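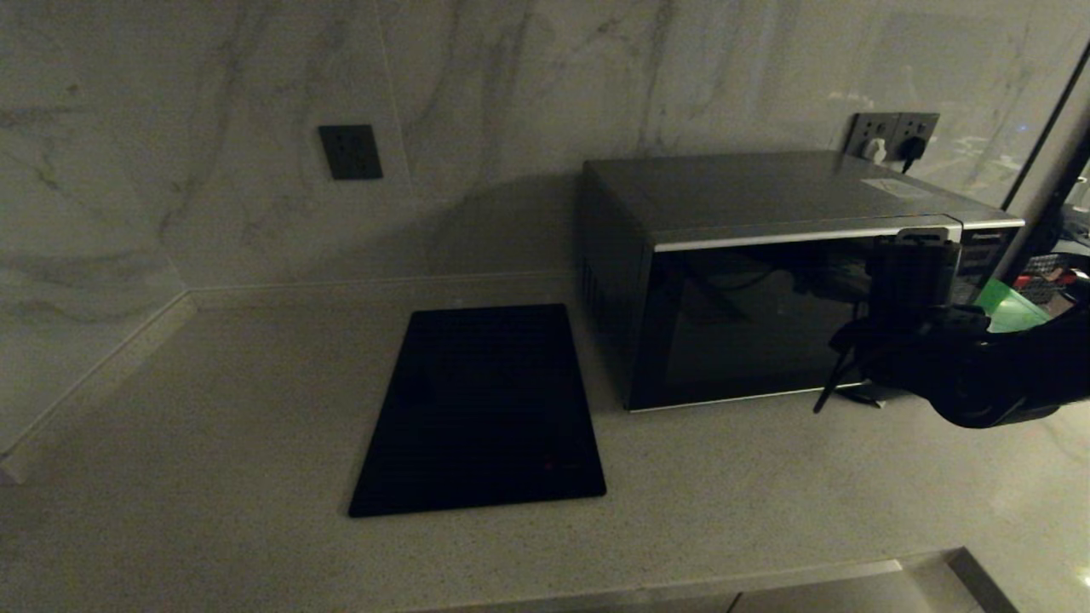 Noemi Nakamura

Microwave door job, week two. The arm is an Alness, the gripper is a Kristiansen, and the microwave is a microwave. The cell has a name, Hadia, left over from whoever filled in the network form.

The routine is simple on paper. Approach from the right, get the fingers up near the handle area, close, pull in an arc, let go. It ran 50 cycles clean on the first day and I went home pleased with myself. Since then it's been landing high and to the right, and a bit higher each morning. Yesterday it closed on nothing at all, pulled a lovely arc through the air and reported success.

What I've done so far:

Re-taught the grasp point twice. Good for an afternoon each time.
Re-ran the camera-to-hand calibration. Residuals look fine, which I no longer find comforting.
Checked the tool center point against a pin. Off by 6 mm on day one of the trouble, fine after I reset it, off again two days later.
Swapped the finger pads.

Base bolts are at spec. Payload is set to whatever the last person set it to, and the number doesn't look insane. Firmware is the one it shipped with.

Before I tear the wrist down, does anyone have a better idea?

gantrygoblin

How is that gripper cable routed? You've got it dangling off the hand down to the counter in front of the microwave. If it catches on anything during the pull it'll tug on the gripper and twist the whole assembly on its mounting. Doesn't take much. A TCP that's right after a reset and wrong two days later says something is turning on you.

Pull the gripper off, look at the coupling, and check whether the dowel pin is still in there. I say "still" with feeling.

toastrack_9

Before anyone pulls anything off, has somebody marked where the microwave is supposed to be? A countertop microwave sits on little rubber feet on polished stone. Every pull drags it toward the robot by a hair. Fifty pulls, fifty hairs. Your robot may be the only thing in that kitchen that's staying put.

Noemi Nakamura

@toastrack_9 I put tape down at the two front feet on day three. It had crept, and I felt very clever for a whole evening. Then I pushed it back to the tape and it still landed high. Creep explains some of the sideways miss. It doesn't explain high, unless the microwave is sinking.

@gantrygoblin The cable is strapped at the forearm and hangs free after that. The loop was longer before I arrived.

gantrygoblin

"The loop was longer before I arrived" is doing a lot of work in that sentence. Who shortened it?

Noemi Nakamura

A person who had read a post on this forum about tidy cables.

gantrygoblin

Fair.

So run the wrist slowly through the full pull with your hand on the cable. If it goes tight anywhere in the arc you have your answer. Then strap it along the forearm and the wrist, with a service loop between the last joint and the gripper big enough for the worst wrist angle. Nothing should hang below the fingers.

mrs_deadband

Going to disagree with the strapping. I look after two of these at the Monusmont site and the straps are what killed our cables. They get pinched at the same point every cycle and the conductors break inside the jacket, where you can't see it. You get a gripper that works in the morning and forgets its own name after lunch. We let ours hang, with a swivel clip and one soft tie, and the last one went 273 shifts.

A hanging cable looks awful. It's also easy to inspect. Looks awful is fine with me.

gantrygoblin

Hanging is fine in open air. She's working next to a glass partition with a wire rack or something behind it and an induction hob on the other side. I wouldn't leave a loose cable next to a hob that has its light on.

mrs_deadband

It's induction. It isn't going to do anything to a cable until somebody puts a pan on it. But sure, unplug the hob while you're testing. I'd do that anyway, and I'd want the plugs somewhere I can reach without leaning past the arm.

Noemi Nakamura

The hob belongs to the next task and the next task's owner, who is sensitive about it. I'll unplug it and take the consequences.

toastrack_9

Still on my hobby horse. High could be the door. When the microwave creeps it doesn't creep straight, it yaws, and if your grasp point is taught in the base frame then the handle has moved in a way your tape on the front feet won't show. Tape the back feet too. Better yet, screw a low stop to a board and butt the thing against it.

And stop letting it report success on air. Check the finger width after the close. If they shut all the way, there's no handle in there.

mrs_deadband

Agree on the width check. Disagree on the stop. If you fix the microwave solid and the arc is wrong by a little, the door hinge takes the load. Ask me how many hinges. Let it shift, and find the door with the camera each time.

toastrack_9

Or get the arc right.

mrs_deadband

Yes, well.

Noemi Nakamura

Update, 9 p.m., with cold coffee.

Ran the pull at a crawl with my hand on the cable. It goes tight about two thirds of the way through the arc. You can feel the gripper body lean when it does. Took the gripper off. Dowel pin present. Two of the coupling screws were finger-loose, and there's a shiny crescent on the flange where it's been rocking. So gantrygoblin gets the point, minus a bit for the pin.

Cleaned both faces, new screws, medium threadlocker, torqued in a cross pattern, witness marks in paint pen so the next person can see movement without a wrench. Put the long cable loop back. One soft tie at the wrist, none at the pinch point, so I've managed to follow both of you and satisfy neither. Reset the TCP, redid the hand calibration, taught the grasp again.

The width check is in. The first thing it did was stop the cell over a threshold I'd typed wrong.

Tape is now on all four feet. No hard stop yet. I'm leaving that argument open since you both seem to be enjoying it.

gantrygoblin

Check the witness marks after the first day and again after a week. And measure the payload properly while you're in there. "Doesn't look insane" isn't a unit.

toastrack_9

Post the tape results. All four feet.

Noemi Nakamura

Payload was the old gripper's. It did look quite reasonable.

Related threads
Coupling screws backing out on small arms
Soft ties or hook-and-loop for wrist cables?
Kristiansen gripper: finger width reads zero after restart
Teaching arcs for hinged doors without bending the hinge
Alness payload ID routine, how long should it take
Show us your witness marks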